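Mesurer la consommation de ses appareils en veille (et enfin y voir clair !)

Catégorie : Maison – Énergie
Niveau : débutant
Matériel : un wattmètre à brancher, une multiprise à interrupteurs, un carnet

J'adore ce petit chantier d'octobre. Les soirées raccourcissent, on rallume les lampes, on ressort la console, et c'est le moment idéal pour faire le tour des prises de la maison. La première fois que je m'y suis mis, je pensais en avoir pour une heure. J'y ai passé tout le week-end, carnet à la main, ravi comme un gamin !

Le principe est très simple : on mesure ce que chaque appareil consomme quand on ne s'en sert pas, on note, puis on regroupe ceux qui peuvent être coupés ensemble. Pas besoin de toucher au tableau électrique ni de dévisser quoi que ce soit.

Étape 1 – Choisir son wattmètre

Prenez un modèle qui se branche entre la prise murale et l'appareil. J'utilise un Plinell depuis plusieurs hivers : l'écran est petit, mais il affiche les dixièmes de watt, et pour la veille c'est indispensable. Un modèle qui arrondit au watt près vous affichera 0 ou 1 et vous n'apprendrez pas grand-chose. Vérifiez aussi que l'appareil garde ses mesures en mémoire quand on le débranche (le mien le fait, mon tout premier ne le faisait pas, quelle frustration).

Étape 2 – Dresser la liste

Faites le tour pièce par pièce et écrivez tout ce qui reste branché en permanence. Pensez à regarder derrière les meubles ! On y trouve des chargeurs oubliés, un vieux réveil, parfois l'alimentation d'un appareil donné depuis longtemps. Laissez de côté le réfrigérateur, le congélateur, la ventilation et tout équipement médical.

Étape 3 – Mesurer la veille

Éteignez l'appareil comme vous le faites d'habitude, avec sa télécommande ou son bouton. Branchez-le sur le wattmètre et attendez quelques minutes. Certains mettent un bon moment à s'endormir vraiment : mon imprimante Rikness reste à 2 W un long quart d'heure avant de descendre. Notez la valeur une fois qu'elle ne bouge plus.

Pour les appareils capricieux (box, décodeur, enceinte connectée), laissez plutôt tourner la mesure pendant une journée entière et relevez le total en wattheures. Divisez par 24 et vous aurez la puissance moyenne.

Étape 4 – Calculer sur l'année

Une année compte 8 760 heures. Multipliez la puissance en watts par ce chiffre, divisez par 1 000, et vous obtenez des kilowattheures. Un appareil qui prend 2 W en continu avale donc 17,52 kWh par an. Il ne reste plus qu'à multiplier par le prix du kWh indiqué sur votre facture.

Chez moi, l'ensemble télé, console et ampli arrivait à 178 kWh par an. Pour des appareils éteints ! J'ai refait la mesure deux fois tellement j'avais du mal à y croire.

Étape 5 – Regrouper sur une multiprise

C'est l'étape que je préfère, parce qu'on voit tout de suite le résultat. Rassemblez les appareils qui s'utilisent ensemble : télé et console d'un côté, écran et imprimante de l'autre. Avant d'installer la multiprise derrière un meuble, posez-la bien à plat sur une table et décidez de l'ordre des branchements, c'est tellement plus confortable. 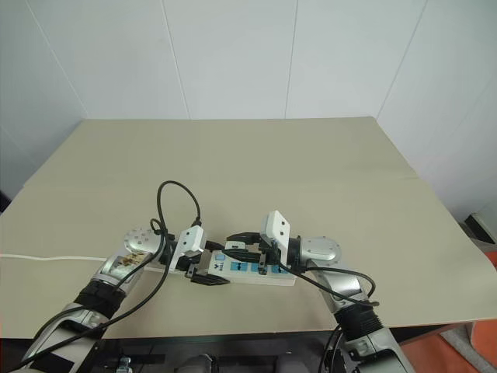 Une multiprise blanche à interrupteurs bleus.

Collez ensuite une petite étiquette à côté de chaque interrupteur. Un bout de ruban de masquage et un feutre font très bien l'affaire, même si j'ai fini par craquer pour les étiquettes en tissu Jinila, qui se décollent sans laisser de trace.

Attention à la puissance maximale, inscrite au dos ou sur le côté de la multiprise. Additionnez la puissance en marche de tout ce que vous comptez y brancher. Un grille-pain de 900 W et une cafetière de 600 W font déjà 1 500 W à eux deux, et je préfère les laisser chacun sur leur prise murale. Pas de radiateur d'appoint non plus, et jamais de multiprise branchée sur une autre multiprise.

Étape 6 – Garder le rythme

Coupez le soir, par exemple vers 23 h, quand tout le monde a fini. Au début on oublie – c'est normal – et au bout de quelques semaines le geste vient tout seul. Si un appareil perd ses réglages ou rate ses mises à jour, remettez-le sur une prise permanente sans culpabiliser.

Refaites une mesure au printemps et comparez avec vos notes. Mon carnet Farquharson en est à sa quatrième saison, il est couvert de ratures et je ne m'en séparerais pour rien au monde. Bonnes mesures à tous, et racontez-moi vos pires découvertes dans les commentaires !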